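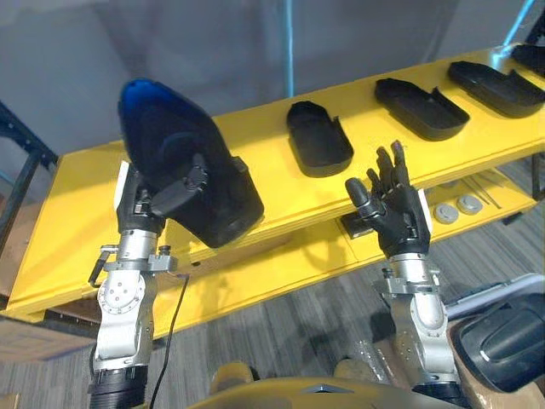 Left hand holding, right hand waiting. Tray bench, mid-afternoon.

OK quick one, I have a build running and maybe 10 minutes.

Spent most of May on the grasp planner for the tray task and I think the thing that was eating us is finally dead. Short version: the planner treated "open hand" as one state. So a hand that was open because it hadn't been given a job, and a hand open because it was holding off until the other arm cleared, looked identical to the scheduler. Guess what happens when the left arm is slow. Yep. Right arm goes early, wrist paths cross, safety stop, everybody sighs.

Now there's a proper WAITING state with a timeout. 30 seconds, then it retreats and replans. Natsumi Sasaki wanted 5. We tried 5. Too twitchy, it gave up on perfectly good handoffs.

Other stuff, in no order:

Perception. Matte black trays, black fingers. The segmenter loves to merge them, so a held tray grows knuckles. And if the rim picks up a blue reflection it decides the top half is a seperate object. Current hack is to mask the hand out using the joint angles before segmenting. Works ok for the palm, worse at the fingertips. The glare thing is still open.

Moketti (our replay tool, the name was Esperanza Pennington's, don't ask me) can now scrub both arms on one timeline. Should have done this first!! Would of saved me a week of lining up two log windows by eye.

Controller runs at the same rate as before. I bumped the grip force filter to 40 Hz and got chatter on the tray edge so I put it back. Needs a real look when I'm less tired.

Next is getting the pose estimate to use the tab on the rim, because a rounded oval outline gives you almost nothing for rotation. Probably a small template match, nothing fancy.

Build's done. One test failing, the timeout one of course.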